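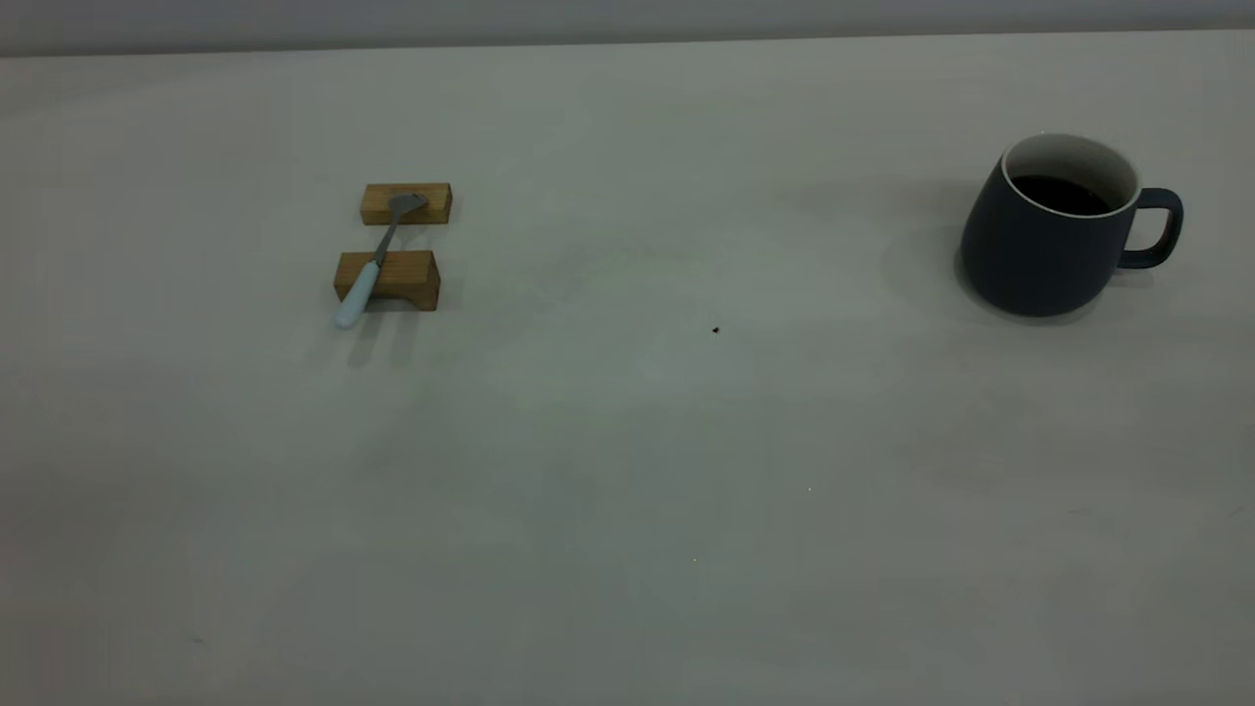 Start state, mug far right. The utensil lies across both blocks, handle toward the front.

Trekside Spoon-to-Mug, release 2

Teleoperated and scripted recordings of one tabletop task, made on a single home-built arm at the Nadcombe shared workshop. The task is to take a small utensil from a two-block rest and leave it standing in a mug. One arm, one table, one fixed camera view.

The release has 502 episodes. 511 were recorded; the ones removed are listed in removed.txt with a short code for each.

Contents

episodes/ - one folder per episode, numbered in recording order. Gaps in the numbering are the removed episodes.
splits/train.txt, splits/heldout.txt - episode numbers. The held-out list has 42.
calib/ - camera intrinsics and the table-to-base transform.
tools/ - replay script, format checker, transform checker.
removed.txt - episode number and reason code.
CHANGES.txt - differences from release 1.

Each episode folder holds the following:

video.mp4 - fixed camera, constant frame rate.
joints.csv - time, joint positions, joint velocities, commanded positions.
gripper.csv - time, commanded opening, measured opening, motor current.
meta.json - mode (teleop or script), start state, outcome, operator notes.

Timestamps are seconds from the first video frame. Joint and gripper rows are logged at their own rates and are not resampled. If you need aligned rows, use tools/align.py or interpolate yourself. Do not assume row N in one file matches row N in the other.

Hardware

The arm is a rebuild of a Warrier desktop kit. The base plate and the shoulder bearing were replaced at Nadcombe. The original bearing had enough play to move the fingertips noticeably at full reach, and no amount of calibration took it out. The elbow and wrist are stock.

The gripper uses two unlike fingers on a wide bracket: a broad blade that tapers toward its tip, and a narrower upright one. The blade gives a larger contact area against the utensil handle. The narrow finger leaves clearance beside the front block when the gripper is low. An earlier version with two matching blades hit the block on the way down and pushed it out of line.

The cable leaves the forearm in an upward loop. Keep the slack if you rebuild this. With a tight cable run the wrist stalled near the end of its travel and the controller reported it as a following error, which sent us looking in the wrong place.

Logging runs on Trunbridge, the workshop's own recorder. The source is not part of this release. The file formats are documented in tools/FORMAT.txt.

Objects

Utensil: metal head, thin metal neck, pale blue handle.
Rest: two light wooden blocks, set parallel with a gap between them. The front one has a shallow arched cutout along its bottom front edge. The blocks are not fixed to the table.
Mug: dark body, white interior, loop handle. It is filled with dark liquid below the rim and is not fixed to the table either.

Start states

The start state is written in meta.json as start_state. Two values are used most. In far_mug the mug stands well over to the right, and the carry is long. In near_mug it stands closer to the blocks, and the carry is short but the wrist has to turn sooner. The mug handle points right in both.

Start positions were set by eye against a printed overlay on the monitor. Expect some variation inside each label. The mug_xy field in meta.json is a measurement taken from the first frame, so prefer it to the label for anything that depends on distance.

The arm is parked out of view at the start of each episode. First frames can therefore be used directly for object detection without masking the arm.

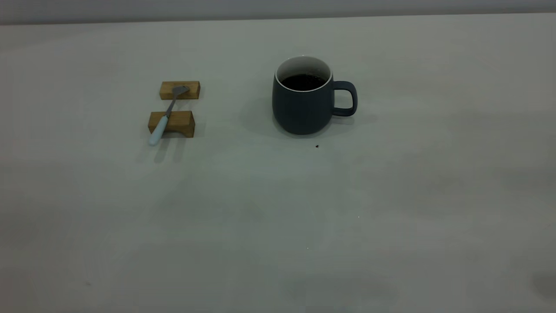

Task sequence

1. Arm moves in from upper left and stops above the rest.
2. Gripper opens and lowers to handle height.
3. Gripper closes on the handle. Closing stops on motor current, not on position.
4. Arm lifts straight up until the head clears the rear block.
5. Arm moves right while the wrist turns the head down.
6. Head goes into the mug. Gripper opens when the handle is supported by the rim.
7. Arm returns to park.

In teleop episodes the operator was free to merge steps 4 and 5. In script episodes they are always separate. The phase column in joints.csv uses the step numbers and is filled by hand for teleop, so phase boundaries there can be off by several rows.

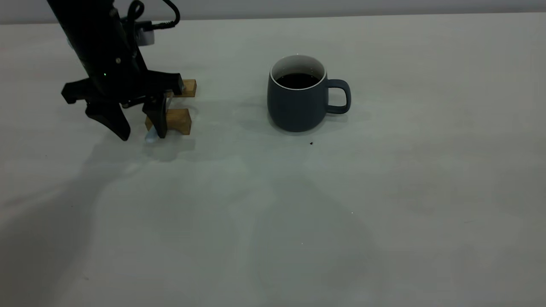 Gripper low and open at the rest. Mug to the right.

Step 2 is the least reliable part of the sequence. The table transform was measured at four points, and the error is largest toward the left side where the rest stands. The height offset in calib/table.json corrects for most of it. Episodes in which a fingertip touched the table have touch set to true in meta.json. They were kept if the grasp went ahead normally.

The finger overlaps the front block from this camera angle, so the contact point cannot be recovered from video alone. Use gripper.csv for the time of contact. The current rises before the measured opening stops changing.

Outcome labels

in_mug - utensil stands in the mug at the last frame and is not touched by the gripper.
on_rim - utensil rests on the rim without going in.
dropped - utensil left the gripper before reaching the mug.
no_grasp - gripper closed without holding the handle.

Labels were assigned from the last frame and checked against gripper.csv. The blocks are not considered. An episode where a block was shifted or knocked over is still in_mug if the utensil ended up in the mug, with block_moved set to true.
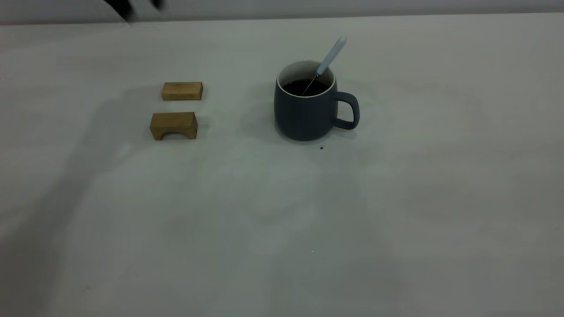 Outcome in_mug. Spoon handle leaning right, gripper blurred at upper left.

The gripper is often blurred in the later frames of an episode. Exposure was fixed and fairly long to avoid flicker from the overhead lights, and the return to park is the fastest motion in the set. If you train a pose estimator on these frames, drop phase 7 or weight it down.

Reason codes in removed.txt

V - video missing or truncated
L - log missing or truncated
H - hand in view while the arm was moving
R - recorder clock jumped

Failed attempts were not removed for failing. They carry an outcome label like any other episode.

Known problems

Shadows from the arm cross the left and lower part of the table and change the apparent tabletop color. Simple background subtraction picks them up as objects.

Small specks on the table were left as they were between episodes. Several stay in one place over long runs of episodes. A detector trained on first frames alone may learn to use them as landmarks.

Motor current is in raw controller units. The conversion supplied with the Warrier kit does not match the replacement driver board, and we have no calibrated value.

The liquid level was topped up by eye and is not recorded.

Episodes recorded in February use the old height offset. The correct file is calib/table_feb.json, and meta.json names it under calib_file. The replay script reads this field. Release 1 did not have it, so code written for release 1 will load the wrong offset without any warning.

Checking a download

Run tools/check.py on the top folder. It verifies row counts, timestamps and the split lists, and prints the numbers of any episodes that do not match. It needs Python and numpy. The replay script also needs OpenCV.

Do not send replay output to a physical arm without setting your own joint limits first. The recorded commands go close to the table, and your table will not be at the same height as ours.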